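4.2 Setting up and looking after the folding cell

I promised in the introduction that I'd write down the boring parts, so this section is about keeping one two-arm folding cell alive long enough to get usable numbers out of it. The cell is called Stan (it came to us with that name on a sticker and we never changed it). Everything reported in Section 5 was run on Stan, and a good part of what looks like method in that section is really housekeeping that got done the evening before.

Let me start with the table, which gave us more grief than either arm. Our first top was white, and with white shirts on it the segmentation step found the edge of the garment on some mornings and lost it by lunch. We swapped it for a light blue one in March and reran the whole edge test. The misses dropped enough that I stopped logging them by hand. If you're copying the cell, pick your tabletop color before you do anything else, because you'll have to recalibrate after you change it, and recalibrating both arms takes us 25 minutes when it goes well.

Calibration itself is simple. Each arm touches a set of marked points on the table, we fit the transform, and then we make the two grippers meet in the middle and check the gap with a feeler gauge. We accept anything up to 2 mm. I tried for tighter in the beginning and it was a waste of a week! Cotton jersey moves more than that when you let go of it. What matters a lot more is the height of the fingertips over the table, since a finger that rides a hair too high slides right over a hem and comes back with nothing. We check the height at the start of every session, on both arms, at the near corners as well as the center.

Then there are the cables. Norbert Vida did the wiring, and he did it three times. In the first version the gripper cable ran tight along the forearm, which looked lovely and pulled out of its connector as soon as the wrist rolled all the way over. In the second version he left so much slack that the loop caught on the front rail. The version we have now leaves a wide arc at the wrist and holds the rest to the forearm with small clips, and the clips are the part that wears out. They creep. I push them back where they belong whenever I walk past, and I've started keeping a bag of spares from Emport in the drawer under the monitor.
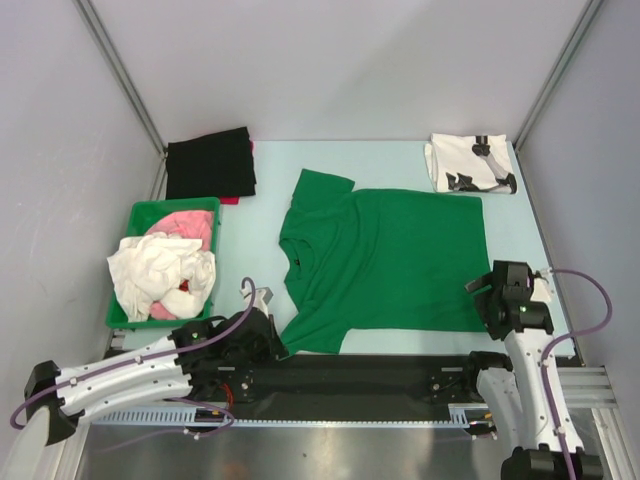
Spread shirts are where the finger pads earn their keep, and also where they die. A pad that is fresh out of the bag grips almost anything. After a few sessions the surface goes shiny with lint and whatever is left in the fabric from the wash, and you start to see the gripper close on a corner, lift, and come up empty. We used to wait until that happened. Now we wipe the pads with alcohol after every 100 folds and replace them in pairs, left and right together, even if only one looks bad (mixing an old pad with a new one gave us shirts that came up crooked, and I spent two days blaming the planner for it).

Figure 4. The folding cell with a T-shirt spread on the table, finished stacks along the back, and the bin of unfolded clothes at the left.

The bin gets less attention than it deserves in papers like this one. We keep it at the left edge in front of the stacks, and its position is part of the calibration file, so anybody who bumps it has to say so. We refill it with things crumpled up and dropped in any old way. Early on I was laying them in too nicely without noticing, and the pick rate I was so happy about went away the first time somebody from the Britilgate lab filled the bin for me.

Over the whole study the cell made 1,366 fold attempts. I stopped it for wear or wiring a good deal more often than for anything in the software, and the stops are marked in the log we share with the data. One fault we never properly fixed is a right wrist joint that loses its zero after a long idle. The workaround is to home that arm twice before the first fold and compare the two readings. If they disagree, we home it a third time and look at the connector under the front beam, which wants a firm push. The group at Skullevia has the same model of arm and tells me theirs does it too, so I've put the homing routine in the shared scripts along with the pad schedule and the cable layout.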